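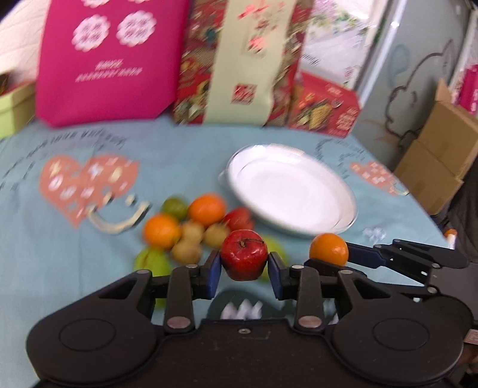 Home Table and Hospitality, evening course
Handout for session 3: Fruit on the table
Tutor: Mariann Sárközi

Welcome back, everyone, and thank you for your patience with the radiators last time. I promised to write up the fruit session properly for those of you who missed it, and for those who were there but were (quite understandably) more interested in eating the pears than taking notes. Please keep this with your other sheets, as we shall come back to it when we do the buffet table in May.

Buying

We are feeding 14 people on the practice evening, and I have allowed £21 for the fruit, which I think is generous if you go to the market and stingy if you go anywhere else. Kinga Veres has kindly offered to drive. Do pick things up and feel the weight of them before you pay. A good orange is heavier than it looks, and a pear should give just a little near the stalk. If the pears are hard as stones, buy them anyway and leave them in a paper bag with an apple for a few days. Those who shop at Fodor on the corner will find the fruit cheaper towards closing time, but you do have to take what's left!

Wash everything as soon as you get in, dry it with a clean tea towel, and peel off the little stickers. I know it seems fussy. I have sat at some very grand tables where there was still a sticker on the apple, and I'm afraid it is the only thing I remember about them.

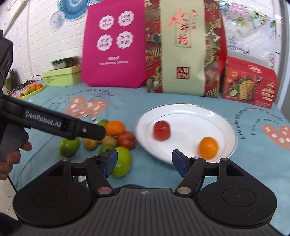
Choosing the dish comes before any arranging, and most of us reach for one that is far too small and then build a mountain on it. Try the fruit out on the cloth first, all of it, in a loose heap, and then move it across a piece at a time while you think. Start with two colours that are happy together, such as a red apple and a small orange on a plain white plate with a thin silver rim, and stop there for a minute to have a look. You will see how much of the plate is still free, and you may find you like it that way. Greens can go in next, and I would leave the brown, speckly things until the end, as they are the ones that fill gaps nicely.

A word about cloths, as several of you asked. With a patterned one, plain crockery is the kindest choice. If the cloth has writing on it, turn it so that your guests can read the words from where they sit, and try not to park the dish on top of them.

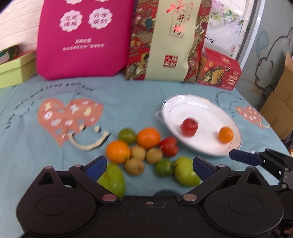
Keep the big fruit low and towards the middle, and let the little ones lean against it. Anything round will roll, so tuck it against a neighbour. Bananas we shall leave for another week, they bring everything else on too quickly and they deserve a page to themselves.

For next time

Bring one dish from home, any shape, and 600 grams of mixed fruit in at least three colours. Gift boxes and bags can stay at the back of the table, where we will need them for the wrapping half of the evening. Please also read the sheet on napkins, both sides.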